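Lunch is served, eventually
Can a machine do your chores yet? We asked the people trying to teach one

By Nélida Garrido

My brother Hipólito has a theory about household robots. Give it any job a child of eight would moan about, he says, and see who finishes first. His money is still on the child.

He may be right. But I've spent most of this year pestering the people at Bindari, a small outfit with two arms, a white table and a lot of cabling, and the answer is getting harder to give in one word.

Their test this season is steamed buns. Lid off, buns out, buns on a plate. That's the whole job. No chopping, no flames, nothing you'd need a recipe for.

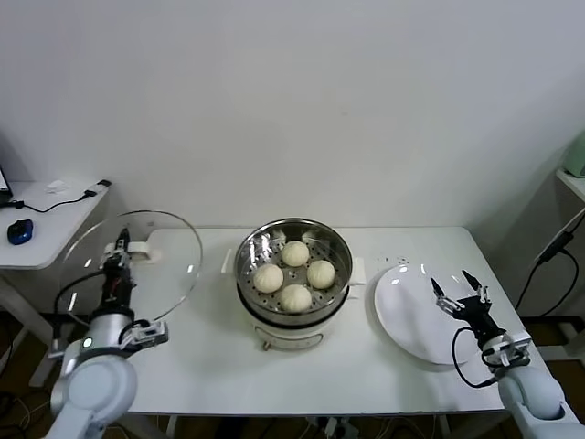 Glass is a pig, apparently. Depth cameras look straight through it, so the software has to guess where a lid stops and the wall starts. One arm deals with the lid, the other does the lifting, and each needs to know where its neighbour is going. You do this without thinking while shouting at the dog.

Then there's the food. A bun is soft. Squeeze it like a tin and you've got thumbprints, or rather fingerprints from something without a thumb. Squeeze it too little and it's on the floor. Bindari's engineers logged 800 practice runs before June, most of them with a person guiding the arms, and of the last 76 they were pleased with the majority. I asked what pleased meant. Long pause. All buns on the plate, none squashed, nobody stepping in.

Speed is another matter. I make it under a minute to empty a steamer at home, burnt fingers included. On my visit the arms were slower than that. Much slower – I wrote half a page of notes and ate a biscuit.
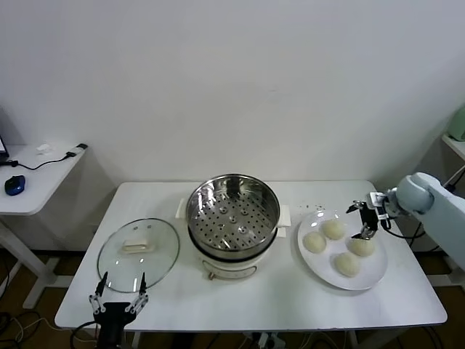

Shop floors are further on, though less than the brochures suggest. At Warkano, a packing firm I rang for this piece, 15 stations run without hands all night. The boxes are one size and the light never changes. Swap in a box with a floppy lid and a human gets called over. Savitz, who sell ready meals, tried arms on there tray line and kept them for 3 of the jobs. The rest went back to people in hairnets.

So what would you actualy get at home? A pair of arms fixed in one spot, doing one or two things they've been shown many times over. Move the plate a bit, fine. Swap the pot for a different make and it could be back to practice. And somebody still has to fill the steamer, wash it up and find the other oven glove.

Hipólito wants to know if it can do a duvet cover. I said I'd ask.

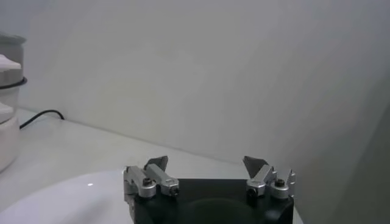

What it would cost you

Bindari won't quote a price. Ibarra, who hire out similar kit to canteens, won't either, but they did say the arms are the cheap bit and the person who comes to set them up is the dear one. Hiring only for now, no home customers. I've put my name on the list anyway.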